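February, garment folding, bimanual, sofa station. Entry by Y. Benavides.

Picked up from Leidy's notes. Episode count at start of session was 1262 for the whole garment set, all operators. Goal for today was sleeveless tops on a soft surface. The table episodes are fine in number, but the policy trained on them does badly on anything that gives under the fingers: it closes too high and misses the hem, or it presses into the cushion and trips the force limit.

**Setup**

- Both arms teleoperated, leader pair from Judura, no change to gains since the last entry.
- Head camera exposure left on auto. Rosaura wants it locked, I want one more session of auto first so we can compare.
- Language label for the task: "fold the jersey on the sofa". Jhair asked for a second phrasing per episode, added at annotation and not at capture.
- Reset procedure: operator drops the garment from chest height, spreads it once by hand, then steps back. No smoothing.

**Protocol**

Four phases, marked with the pedal:

1. approach and pinch both near corners
2. lift and carry to the far edge
3. release, regrasp at the side
4. second fold and place

An episode is kept if phase 2 ends with both corners still held. Failed regrasps in phase 3 stay in, tagged `retry`. Last month we threw those out and the policy never learned to recover, so please do not clean them up again.

**Observations**

Trim matters more than I expected. Where the pinch lands on striped edging there is a double layer and the fingers hold. Where it lands on single-layer fabric a few millimeters in, the corner creeps during the lift. Manee suggested aiming for trim on purpose at the shoulder side. I did that for the second half of the session and tagged those episodes `trim_grasp` – check whether this biases the set before merging.

Start orientation: neckline to the left for the whole first block. That was laziness on my part. The next block needs neckline right and neckline away, otherwise we will see the same left/right failure we had with the towels.

The segmentation model (Stolterix build, unchanged) merges garments of the same color when they are close together. With a second red item near the hem it drew one mask over both in 3 episodes. Grasp targets were not affected since we are teleoperating, but the masks go into the auxiliary loss. Flagged for relabeling. I would keep these episodes, as same-color clutter is what the held-out test has.

Large print also causes trouble. The keypoint model put a hem point on the edge of a numeral twice. Motion blur on the lettering probably does not help. Jhair to look at whether this goes away with exposure locked.

**Timing**

Mean episode length came out at roughly 60 seconds, longer than on the table. Most of the extra is in phase 1. Operators slow down near the cushion because depth is hard to judge against gray fabric. Leidy's idea is to show wrist depth as a bar in the headset. Cheap to try.

**Open items**

- Exposure: lock it next session (Rosaura)
- Rerun hem keypoints on today's episodes, report misses by garment (Jhair)
- Neckline right / neckline away block, same protocol (me)
- Depth bar in headset, rough version is enough (Leidy)
- Decide on `trim_grasp` before the merge – Manee and me
- Finger pads: the left pair looks shiny at the tips, swap if creep gets worse

Data is on the Thakur share under the sofa folder, raw only. Nothing converted yet.
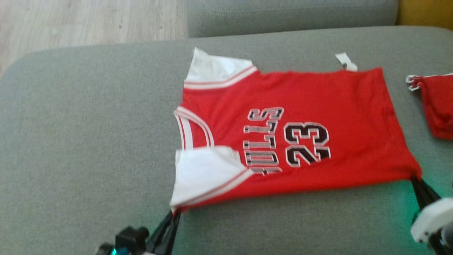
*Phase 1, both near corners pinched, neckline left. Second red garment at right, by the hem.*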